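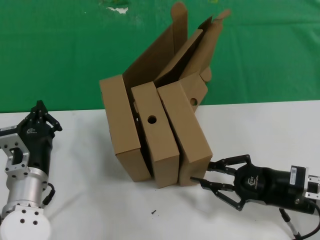
**Relatório de progresso – renovação da frota de distribuição, setembro**
Para: Delphine Boateng, Direção de Operações
De: Wilmer Flores, Gestão de Frota, Mesent

**Estado geral.** Estão em serviço 50 dos 100 furgões previstos no contrato com a Altska. Das unidades em falta, 13 aguardam matrícula no parque de Clunitz; as restantes não têm ainda data de entrega confirmada.

**Telemetria.** Instalação concluída em todos os veículos em serviço. Persistem falhas na leitura do conta-quilómetros em percursos inferiores a dois quilómetros. O fornecedor foi notificado e a correção depende de nova versão do firmware.

**Manutenção.** A primeira revisão passa a ser feita aos 2,000 km, conforme acordado com Holger Kvam. A oficina de Clunitz funciona também ao sábado, até às 13h.

**Desvios.** A formação dos condutores do turno da noite está atrasada três semanas. Aoi Imai enviará o calendário revisto.

**Pedido de decisão.** Autorizar a prorrogação do aluguer das viaturas antigas até à entrega do segundo lote.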